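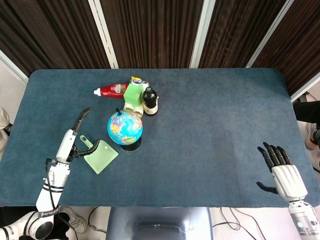 Why are the countries pink and green when the real ground isn't, Ngân Đặng wrote to ask, and does anybody live in a pink one?

I love this question! I wondered the same thing when I was little. I was sure that if you drove across a border, the grass would change color under the car. (It doesn't. I checked out the window the whole way.)

The colors are only there to help your eyes. Mapmakers want you to see where one country stops and the next one starts, so they give neighbors different colors. A green country might sit next to an orange one, with a yellow one on the other side. The color doesn't say anything about the weather there, or the plants, or the people. On my old globe at home, which I named Olulden, my own country is orange. On my cousin Mỹ Lục's globe it's green, and we used to argue about who had the right one. We both did!

So how many colors do you need? You might guess dozens. But math people worked on this puzzle for more than a hundred years, and they proved that four colors are enough for any flat map, as long as every country on it is all in one piece. Try it yourself with crayons. Draw a big blob, split it into as many funny-shaped countries as you like, and color them in so that no two countries sharing a border match. Touching at just one point, like slices of pizza, is okay. My best one has 32 countries, and I had to start over 2 times.

Blue is the easy one. Blue is nearly always the ocean, and there is a LOT of ocean. Give a globe a gentle spin, close your eyes and put your finger down. Did you land on blue? Most people do, because water covers more than two thirds of the Earth.

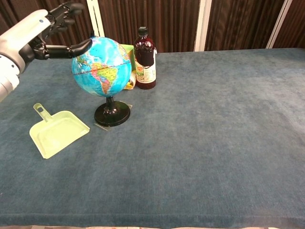 Lines are the other thing kids ask me about. Some of them are borders, which people agreed on (sometimes after a long argument). Others were drawn to help us find our way. The most famous one is the equator, which goes around the Earth's fat middle, halfway between the North Pole and the South Pole. If your globe is turned so South America faces you, look for a thin red line running across it. Follow it with a finger and you'll go through Ecuador, Colombia and Brazil. Ecuador is even the Spanish word for equator! You won't trip over a red line if you visit, although in some places people have painted one on the ground so visitors can stand with one foot on each side.

Now go find a globe and look for a country that's pink. Then look up what color the ground there really is.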